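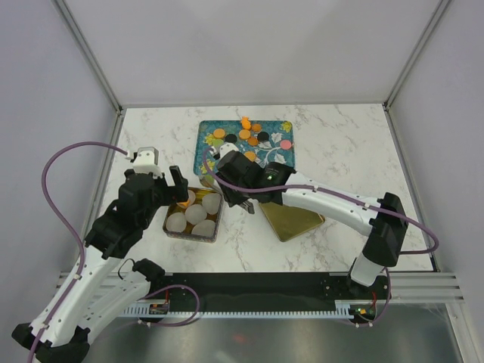
Gisuvine told me over the phone that the open day is free but you have to book, and that places go quickly.

My question is whether it's worth it for someone with no technical background. Do they let you near the two-arm demo with the tin and the tray, or is it all talks? I'd be coming from Drusavley.

2 answers

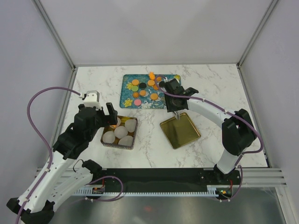

Answered by a member on 16/07/2021

Worth it, I'd say. The demo runs for 30 minutes and you can ask the staff questions while the arms are sorting the small coloured pieces. Talks are upstairs and you can skip them - I did. Groups are limited to 17. The next one is in August.

Answered by a guest

never been but the 274 bus stops outside, parking is awful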